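Countertop appliances on marble, what stays out and what goes
Kitchens & Counters > Small kitchens

deritis_north
Posted Jul 11, 2025

We have one decent run of counter and I cook on it every day. The toaster oven, the toaster and the kettle all live at the left end. Containers go along the back against the tile. The cutting board stays flat in the middle because I got tired of pulling it out of a cabinet five times a day.

My husband says the toaster oven makes the toaster pointless and wants the toaster gone. I say a toaster oven takes too long for two slices of bread. Looking for opinions on that, and on whether the layout makes sense. 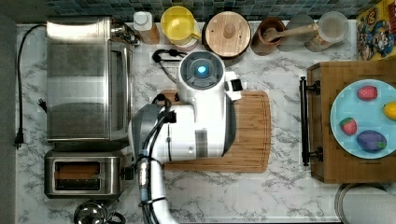

RE: APPLIANCES AND LAYOUT

quintanilla_k
Keep the toaster. I gave mine away and bought another one in August. The big oven door facing the board is good if you slide things straight across, but you need clear space in front of it to open it. I would move the board a few inches to the right.

Ovis70
Disagree on the toaster. Two machines for bread is one too many on a counter that size. The kettle earns its spot, the toaster doesn't.

I would also do something with the cords on the left. There is a plug lying right on the marble by the edge. Clip the cord to the back of the appliance when it isn't in use. Adhesive clips cost next to nothing.

deritis_north
The plug gets moved around a lot. We only have one outlet at that end and I don't like running the oven and the kettle together.

Kagiso Mokoena
You're right not to. Look at the rating plates on the bottom and add them up before you run two on the same circuit. Ours tripped every Sunday until I did that.

On the board, does it have a groove all the way around? If so leave it where it is and use it for meat and tomatoes. Mine is bamboo too and it warped from being left flat on a damp counter. I stand it on edge overnight now.

quintanilla_k
Never had one warp in over 5 years, and mine is always flat. Oil it and wipe under it.

Kagiso Mokoena
I oiled mine. It still warped.

Ovis70
What's the marble sealed with? Lemon juice will etch it next to that board no matter what you use, but I'd like to know.

deritis_north
No idea, it was here when we moved in. I'll try the cord clips and shift the board over this weekend. The toaster is staying for now.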